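影像通讯·摄影与冲印栏目

关于半透明材质的翻拍与散射光控制

本期讨论静物翻拍中透光织物的曝光与层次问题。稿件由Kiiskinen工作室的内部记录整理,测试在Evedcombe的北向房间内完成,胶片与数码两套流程并行。
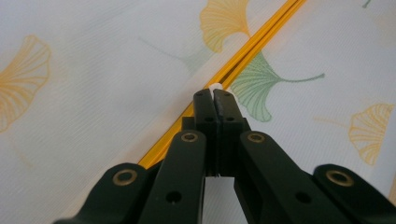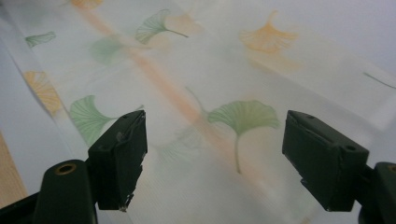 两图均可见印有银杏叶的白色织物。

一、测光

浅色薄织物的反射率高于中性灰,按机内平均测光直接拍摄,底子偏暗,印花的浅色部分与底布之间反差不足。建议以灰卡读数为基准,再做三分之一挡的正补偿。点测光时避开褶皱的受光面,读取平整区域。数码流程以直方图右端不溢出为限;负片流程可再放宽半挡,暗部收益大于高光损失。

二、垫底

透光材质下方的垫底颜色会进入画面。测试比较了白卡、灰卡与黑绒三种垫底:白卡下印花最淡,织物折叠处与单层处差别小;黑绒下折叠层次最清楚,但整体偏冷,后期需单独校正白平衡;灰卡居中,适合不作后期的直出稿。垫底须大于取景范围,边缘每侧至少多留一掌宽,否则边角亮度不一致。

三、镜头与光圈

使用50毫米定焦镜头配近摄接圈,光圈f/8。继续收小光圈,前后层的清晰度差异减小,层叠感随之减弱。需要保留虚实对比时以f/4至f/5.6为宜,对焦点落在最上层的线条上。斜向拍摄时先确定对焦平面,再移动机位,顺序不要颠倒。

四、冲洗与扫描

负片由Clondisthorpe的暗房统一冲洗,显影时间6分钟,首30秒连续搅动,此后每分钟搅动一次。扫描关闭自动锐化与自动色阶。织物纹理在自动锐化后易产生摩尔纹,缩图后更明显。扫描文件保留16位,交稿前再转8位。

五、投稿与器材借用

Visen影集第6辑征集以织物、纸张、玻璃为题材的静物作品,每位作者最多可交131张小样,装订时按材质分组,不按作者分组。小样背面用铅笔写明底片编号、垫底颜色和光圈值,不要用水性笔。灰卡与接圈可在Evedcombe前台登记借用,周二下午归还。八月闭馆期间暗房停止收件,扫描业务照常。

下期内容:玻璃器皿的边缘光,以及偏振片在翻拍台上的使用。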